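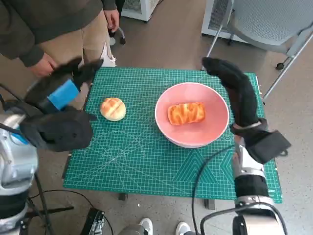 Bakery Counter and Packing Assistant, part time

Posted in January by the Oksanen shop team, Grendedham

Oksanen is a bakery with a shop on the main street in Grendedham and a small wholesale round. We bake sweet buns, glazed pastries, plain loaves and rye. We are hiring one person to plate and pack orders in the morning and serve at the counter until early afternoon.

The job

You start at 5 a.m., when the first trays come out of the back. Buns and pastries are sorted by order, checked, and either boxed for the wholesale round or set out in bowls and on plates for the shop. On a normal morning we pack 224 pieces for wholesale before the shop opens at 8. After that you move to the front and serve customers.

Most of the work is handling. A bun with a good crust can take a firm hold, but the braided pastries have a glaze that marks easily and a top that cracks if you lift them by the ends. We will show you how we want it done. If you have worked in another bakery you may have to change a habit or two.

Duties include:

Checking baked goods for color, size and damage
Boxing and labeling wholesale orders against the order sheet
Setting out the shop display and refilling it through the morning
Serving customers and running the register
Wiping down tables, bowls and display plates
Taking the weekly stock count of boxes, bags and labels

You will not be baking. Some of our counter staff have moved into the bakehouse later on, and we are open to that, but please apply only if you want the job described in this ad.

What we are looking for

Careful hands and a steady pace. You should be able to read an order sheet, do simple sums without the register, and stand for a full shift. You will carry trays between the bakehouse and the packing tables – a full one is heavy, and there are two steps on the way. You also need to be on time. The van leaves for Fomholm whether or not the boxes are ready, and a late box has to be driven over separately.

Experience with food is useful but not required. Training is paid and takes about 300 minutes, split over your first mornings, and covers hygiene, allergens and the register. Please note that we work with wheat, rye, milk, eggs, almonds and sesame every day, so the job is not suitable for anyone with a serious allergy to any of these.

Hours and pay

Five shifts a week, 5 a.m. to 1 p.m., with a paid break once the shop is open. Weekend shifts are shared out on a rota, which goes up a month ahead. Pay is hourly and the rate will be given to you in writing before the trial shift. Aprons and caps are supplied and washed by us. Shoes are your own and must be closed and non-slip.

Bread and one pastry per shift are free. Anything left at closing can be taken home, except what is set aside for the Rudus meal service.

How to apply

Bring or send a short letter with your past jobs, the earliest date you could start, and a phone number. A resume is fine too but we do not need one. Applications left at the counter should be in an envelope marked "Packing." We invite people in for one paid trial shift before deciding, and everyone who does a trial gets an answer.

The position is open until filled.

Contact: Oksanen, shop counter, Grendedham | © Oksanen | Back to top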